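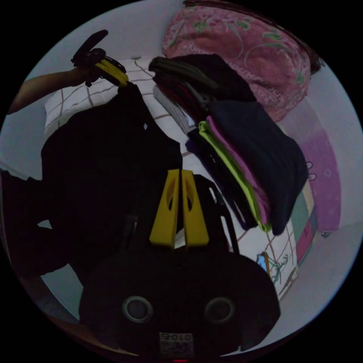

To: Linen and Wardrobe list
From: Consuelo Huanca, Residential Services
Subject: Re: Folding and hanging standards for dark garments

Dear colleagues,

Thank you to those who replied to the December circular. The question from the Nondstead house was raised by several other sites, and I am answering it to the full list so that the same practice is followed everywhere. The original message is quoted here.

> Our residents' wardrobes now hold a good deal of black clothing, and the
> circular says only that garments are to be "folded or hung as suitable."
> Staff on the early shift fold nearly everything. Staff on the late shift
> hang nearly everything. Could we have a ruling? We would also like to know
> whether sorting on the bed is still permitted, as the table in Room 103
> has been moved to Petridis.
> Laundry desk, Nondstead

Sorting on the bed is permitted, provided the bed has been made up with a clean sheet. Please use a light one for dark clothing. Lint and loose threads are far easier to find against white, and small black items are not left behind in the covers.

Long or heavy garments are to be hung. Knitwear is to be folded, whatever its length, as the shoulders lose their shape on a hanger. Small flat pieces should be lifted by one edge, shaken once, laid down and folded in half and in half again. Folded stacks go at the far side of the bed, and spare hangers are kept in a pile of their own.
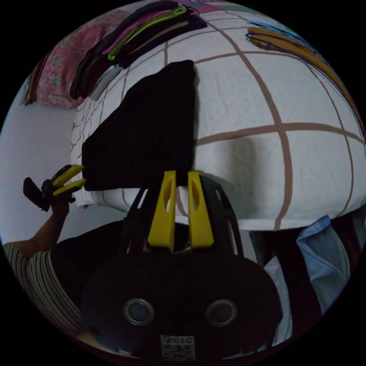
A black cloth lifted from the checked sheet, with folded dark clothes at the top of the bed and the hangers to the right.

Colored and patterned items should be kept apart from the dark stack until the dark stack has been put away. Straps and belts are to be removed or fastened before a garment goes into the wardrobe — a loose strap will catch on the next hanger every time the door is opened.

On hangers, the 700 ordered from Flallier have been delivered to the central store, and a further 100 clip hangers are held at Nilby. Sites may draw on either supply by writing to me with the room numbers concerned. Wire hangers should be withdrawn as the new ones arrive.

The table from Room 103 will remain at Petridis for the present. Nondstead may submit a furniture request in the usual way.

Corrections to the written standard should reach me by Thursday. The revised sheet will be posted to this list and should replace the copy inside each linen room door.

Sincerely,
Consuelo Huanca
Residential Services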